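Mend It Where People Can See It

I have come around to visible mending in a big way, and I would like to drag a few of you along with me. For years I was the person who matched thread under a daylight lamp, turned the garment inside out, and held my breath while someone looked at the elbow. If they couldn't find the darn, I had won. I don't want to win that way anymore!

The sweater that changed my mind is a gray Avico cardigan I bought secondhand. Moths had been at it over the winter, and by the time I pulled it out there were 9 holes, most of them across the left front. I tried to match the gray. I ordered two shades from Zillon and neither one was right, and the wool had pilled so much that even a perfect match would have shown. So I picked up a ball of mustard sock yarn left over from a pair of baby socks and darned the whole mess in mustard, little square patches of different sizes, wandering up toward the shoulder.

I wear that cardigan more than anything I own. People ask about it in line at the post office. Two of them have gone home and fixed something, and one came back to tell me so.

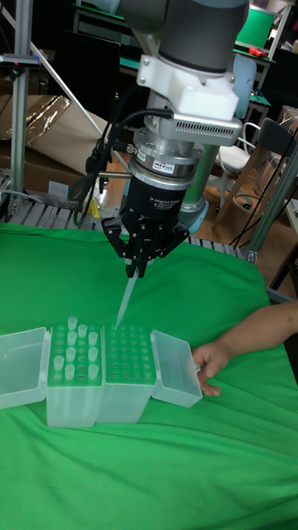 I know the case against it. A friend who sews beautifully (much better than I do) told me that visible mending is what people do when they can't do the other kind. There's a little truth in that, and I say good. A beginner who thinks a repair has to disappear will put the sweater back in the bag and leave it there. Give the same beginner a bright color and permission to be crooked and she'll have it done before supper. Her second darn will be neater than her first, and if she falls in love with it she may very well end up learning to reweave a suit jacket.

The other complaint is that it has turned into a look. You can buy jeans with the patches already on them, and I saw a pair in the Espinoza catalog for 80 dollars with sashiko stitching over denim that had never had a hole in it. I'll admit I laughed, and then I got a bit cross. But I can't stay cross for long, because the stitching was pretty and somebody is going to see it and think, I could do that to my old ones. You could! A needle, a skein of white cotton, a scrap from a worn-out shirt behind the hole, and an evening.

Where I'd draw a line is on strength. A patch has to hold. I see lovely embroidered flowers sitting on top of fabric so thin you can read through it, and those are going to tear out all the way around the first time somebody kneels down. Go well past the hole into the sound cloth, farther than seems needed, and leave a small loop at the end of each row of darning so it has room to shrink in the wash. My first Asoleck darning mushroom came with a leaflet that said exactly this and I ignored it for a year — my socks can tell you how that went.

I still do invisible repairs when they're called for. My mother's good wool coat got a matched thread and a very long afternoon, and I was proud of it. But the everyday things, the sweatshirts and dish towels and the knees of small pants, those I want to do in red and turquoise, and I want the neighbors to see them. I've already got my eye on the ironing board cover.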